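Five hundred blankets and one sewing table: a talk with the founder of Flova

She buys her fleece by the bolt, and she will tell you at some length why orange is the color that goes first.

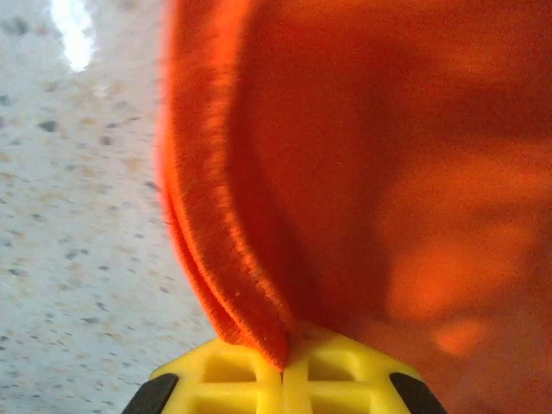
"People think they want gray," she says, pouring us both more tea. "Then they get to the stall and put a hand on the orange one, and that's the end of gray!" She started Flova at her kitchen table in Prencombe, one August when it was far too warm to have a blanket on your lap, and she has now finished 500 of them (she keeps a notebook).

I had expected to hear about sewing machines, but what she really loves to talk about is folding. A fleece blanket that is folded badly, she says, comes out of the cupboard looking tired, and she spends roughly 30 minutes teaching every new helper to do it her way.

"You find the edge first, and you let it roll over by itself. Don't press it flat, please! Fleece wants a fat, round edge. And then you go over it for lint, and you go over it again, and there will still be a speck somewhere. I've made my peace with lint."

Her blankets measure 60 inches across and are sold at the Nogueira shop on the square. She is cutting the next batch this week, in green, though she has kept back a bolt of the orange.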